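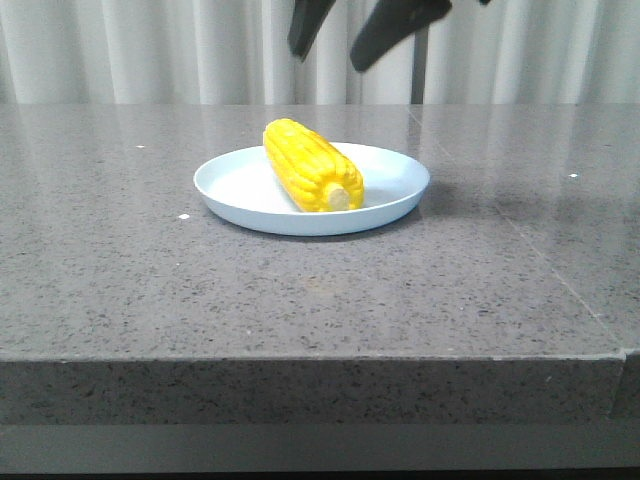 How often do the finger pads need to be changed if the gripper handles food?
Every 456 cycles or at the end of the shift, whichever comes first. Sooner if a pad is nicked.

Rultosness Food Handling Finger Set, black
Item 2241
Made by Nedelcu. Stocked at Drakonen, ships from the Ikach warehouse.

Two-finger set for light pick and place on plates, trays and counters. Sold as a pair, don't mix old and new. Matte finish, wipes down fast.

In the set
2 fingers
4 pads
13 screws (one spare)
Cleaning card, laminated

Weight of the pair 191 g. Enter this in the payload settings before first run, not after.

Good practice for food cells
Please read before ordering, we get the same calls every week.

Write the risk assessment for the whole cell. Arm, fingers, the item, the plate, the counter. A gripper that's fine on its own can still pinch a hand against a stone edge.

Fingers open before any approach. Open again before anyone reaches in.

Grease: food grade only, and only on the listed points. None on the pads.

Wash, rinse, sanitize, air dry. In that order. Do not put the set in a dishwasher, the screw inserts come loose.

Keep a log. Date, initials, pad lot number. Paper is fine.

Dropped item = waste. Stop, clear, wipe, restart. No regripping off the counter.

Ceramic plates chip. Set the lowest travel height above the rim and check it with teh real plate, not a drawing. Round produce like corn rolls, so test the grip at both ends of the size range.

Local food code wins over anything on this page. Ask your inspector early.

Changes since November
Pad interval shortened (was end of shift only). Cleaning card has bigger print. Screw torque now on the card too, thanks Ifor Bowen for nagging.

Returns
Unopened only. Once its touched food we can't take it back.

Questions on fit: Pascal Frerichs, sales desk. Questions on cleaning or paperwork: Lợi Kim. Phones until 4 pm.

Also needed: adapter plate, sold separately. Check your flange pattern first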